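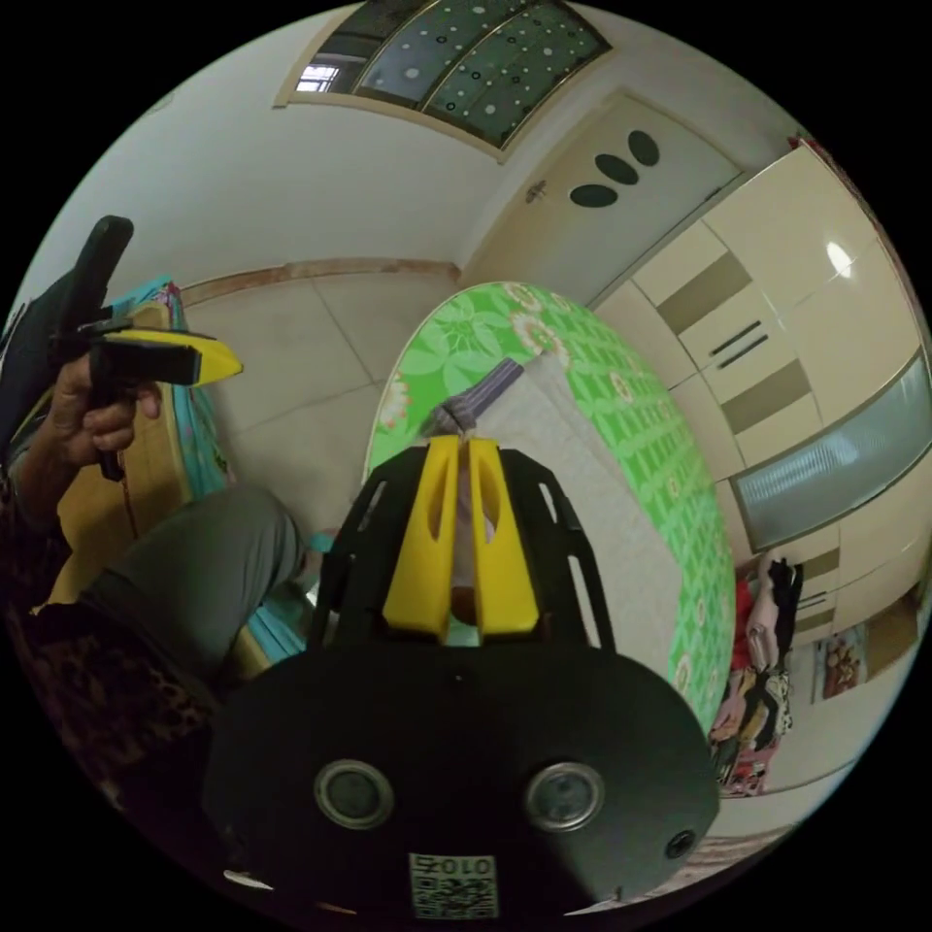 A rule that doesn't fit on one sheet of paper won't be followed in somebody's home, according to Amr Hajji, and I wrote that down before I'd even got my coat off. It more or less set the tone for my day with Dodach, who do their gripper work in ordinary lived-in rooms and have spent since February arguing over what the good practice sheet should say.

I'd gone expecting a lot of talk about pinch force and battery checks (there was some, don't worry!). But the bit that got everyone going was consent. The sheet is six rules long and the first is that whoever lives there says which rooms are in and which are out, and can change their mind halfway through a session without giving a reason. Máté Fülöp wanted it signed each time. Vsevolod Moroz thought once a month was plenty, and they went round and round on that until the tea had gone cold.

Rule two is about tidying, or leaving well alone. You clear the bit you need to work on and the rest of the room stays as the household keeps it. I liked that one a lot, mostly for selfish reasons, as my own house would never pass otherwise.
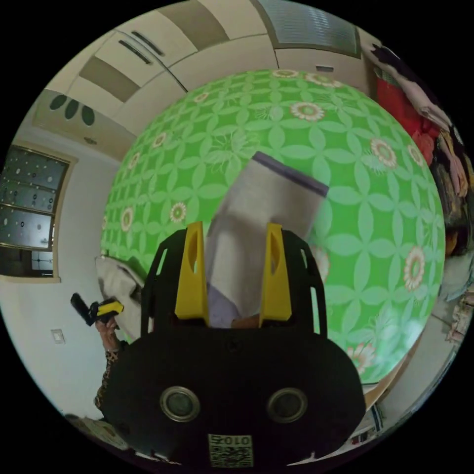
Then there's stopping. Anyone in the room can call a stop, including a guest who has wandered in for a biscuit, and both hands go still until the person who called it says carry on. Andor Kozma made us practise it. I felt a bit daft shouting "stop" at a perfectly nice man, but by the third go I'd lost the giggles and was quite quick with it. 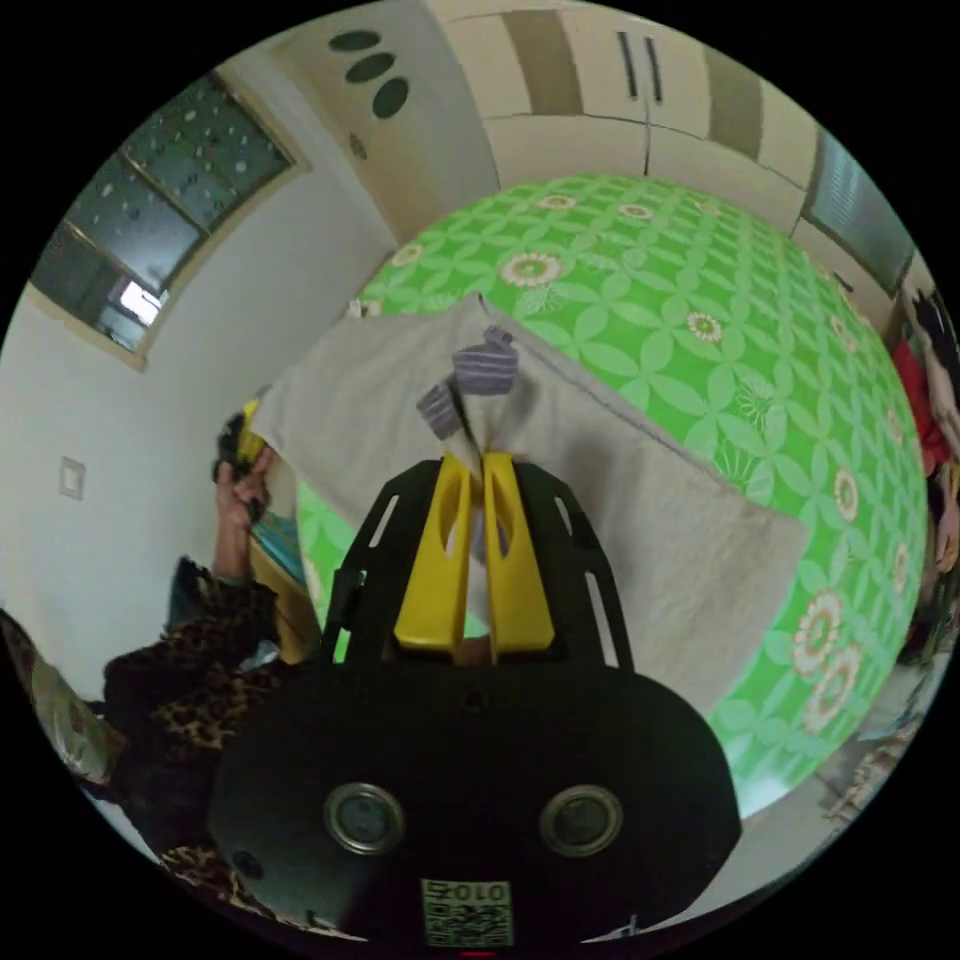 Rule five, on grip, is the one I'd argue with. It says to take soft things where they're thickest and never to drag them to get a better hold, which sounds lovely until you try writing down what "thickest" means for laundry. Take a striped sock folded over on itself, nipped between the very tips of the two yellow fingers with the cuff and toe both sticking up above them. Is that the thick part? I'd say yes, Máté said it depends on the sock, and the wording is going back for another draft.

I've asked for a copy when it's done. Rule six is washing your hands, by the way, and I have no complaints about that.

Related posts
Who gets to press stop? Notes from Jakab
My morning at the Itell open day
Ilex and the 100 page safety manual
Labelling your kit: a grumble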